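The Year I Stopped Betting and Started Taking Notes

I like slot machines. I should get that out first, because people who write about them tend to come in with their arms folded, and I've never managed it. I like the chimes and the silly themes. I like the moment when the first two lanterns have landed and the last reel slows way down so you can sweat a little.

What I don't like is losing money, and a while back I noticed I was doing plenty of that without learning anything from it. I'd come home from the casino at Stamuveck with a lighter wallet and a strong opinion about which machine was "cold," and if you'd asked me what I based it on I'd have waved my hands around. So last July I picked one game, switched it to free play, opened a spreadsheet, and started writing down every spin.

The game is Idstead Lanterns, made by a small studio called Clotano. You may have seen it. Five reels, a foggy harbor, a lighthouse, a row of paper lanterns, and a fisherman who takes off his hat when you hit something good. It isn't new and it isn't flashy. I chose it mostly because I already knew the tune, and I figured that if I was going to hear anything that many times it had better be a tune I could stand. (I was wrong about how long I could stand it. I now play with the sound off and hum my own.)

My rules were simple. Same bet every spin, play credits only, no autoplay, and each spin typed into the sheet before I was allowed the next one. I wrote down what I paid, what I got back and how many lanterns showed up. There was also a column called "mood" that I gave up on by the second night, when every entry said "fine."

By this week I had 3,947 spins logged. It's not enough to tell you the true payback of the game, and I want to be careful about that. Slots are lumpy. One big hit can drag a whole sheet up, and a few thousand spins is a drop in the bucket next to what a studio runs through its simulators before release. So please don't write in to tell me my sample is too small. I know! I wasn't trying to crack anything. I wanted to see what a long session looks like when your memory isn't in charge of the editing.

And boy, does memory edit.

Take wins. The game celebrated 1,682 of my spins. Lights, a little run of notes, the number rolling up. If you'd asked me at the casino, I'd have said a machine that pays that often is a generous machine. Then I sorted the sheet by what came back and started scrolling. And scrolling. An awful lot of those wins were smaller than the bet. I'd put in twenty credits, get back eight, and the fisherman would give me a nod like I'd landed a tuna.

Players have a name for this, a loss dressed up as a win, and I'd known the phrase for years. Knowing the phrase did nothing for me. Typing "8" next to "20" again and again did quite a lot. Somewhere in late summer I caught myself feeling annoyed at the jingle, and I think that was the first useful thing the sheet gave me.

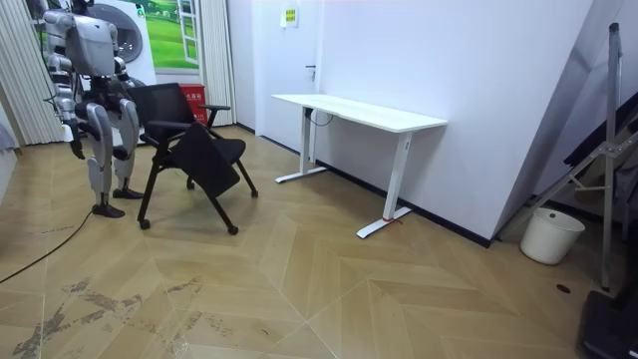
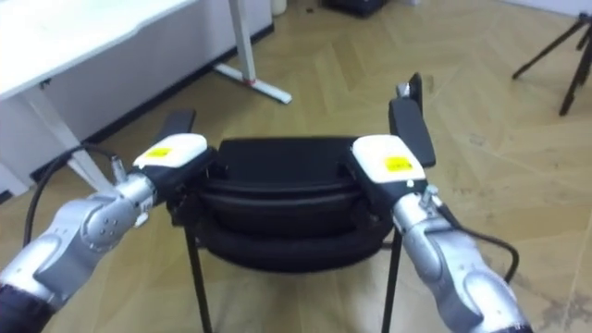
Then there's the lantern business. You need three lanterns to open the bonus, and what I would have sworn in court is that the game teases you with 2 of them constantly. It's the thing I complained about most back when I played for money. Two lanterns, big slow spin on the last reel, nothing. Every other spin, it felt like.

It's nowhere near every other spin. I went back through the lantern column expecting to be proved right, and there were long, long runs of zeros and ones, page after page that I had no memory of at all. They'd slid right by me. The teases stick because the game slows down for them. It spends more of your evening on those spins, so of course they take up more room in your head. I timed a few on the kitchen clock and the slow reel really does drag out the spin by a good bit.

I don't think that's some dark secret, by the way. It's showmanship. A movie does it with a doorknob turning. But I do think it helps to know which parts of a game are math and which parts are theater, and the slow reel is theater all the way down. By the time it's slowing, the result has already been picked.

Now the fun stuff, because there was fun. My best spin of the whole project paid 113 times the bet. It came on a bonus I nearly skipped, late on a rainy night when I was only trying to finish a tidy block of rows before bed. The harbor lit up, the lighthouse swung around, and the wild reel stuck in place for the rest of the free spins. I stood up. I stood up in my own kitchen, in socks, over credits that are worth exactly nothing!

I've thought about that a lot since. There was no money on the table, and my heart was going like a drum. So some of what I'd been paying for at Stamuveck was available at home the whole time for the price of electricity. Some of it, anyway. I won't pretend it's the same. After that night, play credits went a bit flat for me for a week or so, and I caught myself doing the math on what the hit would have been worth in real dollars. Don't do that math. It's a trap, and it leaves out every dead row it took to get there.

A few readers who play this game have asked me about streaks, since I mentioned the project in a column this fall. Do they exist? Sure they do, in the sense that if you toss a coin long enough you'll see a silly run of heads. My sheet has stretches where nothing good happens for ages and others where the fisherman never gets his hat back on. What I couldn't find was any way to see one coming. I tried guessing for a while. Before each spin I'd type H or C for hot or cold, and I was terrible at it. I felt great about my guesses, too, right up until I checked them.

I also tried the old superstitions, just to be fair to them. I changed seats. I stopped and came back after coffee. I played a batch first thing in the morning because a guy on a forum swears by it. None of it left a mark on the sheet that I could see, though the coffee improved my typing.

For a change of pace I did put in a few evenings on a Pandey game, one of those with the giant stacked symbols, and it was a whole different animal. Fewer little pats on the back, longer droughts, and then a thump. Some people love that. I found it exhausting, and it made me appreciate something that never gets much attention when folks pick a game, and that's volatility. Two slots can have the same payback printed in the help screen and feel nothing alike. One dribbles. The other sulks and then throws a plate. If you play on a small budget, which one you sit down at matters more to how your night goes than a tiny difference in the payback number, and you can usually get a decent sense of it from an hour on the free version.

So that's my one piece of practical advice, for what it's worth. Play the demo first, and play it at the bet you'd really use. Demos love to start you at some crazy stake with a fat pile of credits, and at that size everything feels like a party. Turn it down. Set the balance you'd bring in your pocket if the game lets you, or just write it on a scrap of paper and subtract. See how long it lasts. Do it three or four times on different nights and you'll know more than I did after years of dropping twenties into the thing.

Have I gone back to Stamuveck? Once, for a friend's birthday. They've moved the Lanterns cabinets to the row by the snack bar, next to a new dragon game that's so loud you can't hear the harbor music at all. I took a set amount, played slowly, and every time the machine made a fuss I looked at the number before I looked at the lights. It's a small habit and it takes some of the sparkle off. I lost a bit less than I used to, though one visit tells you nothing, as my own spreadsheet would be quick to point out. I had a nice time. I had the chili fries.

I'm going to keep the sheet going into the new year, though maybe with a different game, one with a quieter fisherman. If you've kept a log of your own, on anything, I'd like to see it. Messy is fine. Mine has a coffee ring on the printout and a whole column that just says "fine."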